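**Bin picking, Hennessy lab section - progress report**

Our group worked on grasp selection for mixed household items. We logged 300 attempts on the Flitar planner and 4 of them had to be thrown out for bad timestamps. Florante Lacson rewrote the approach step so the wrist comes down straight over the target - the old version came in at an angle and hit the wall of the bin.

Soft items are still the weak point, mainly the shaggy chenille mitt. Blocks with flat sides are easier to plan for.
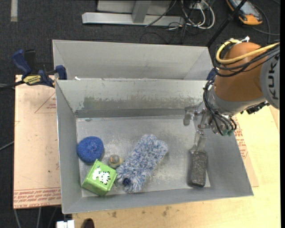 *p. 4*

The gripper is down at the dark gray block by the right wall. Next we will rerun the mitt with a slower close.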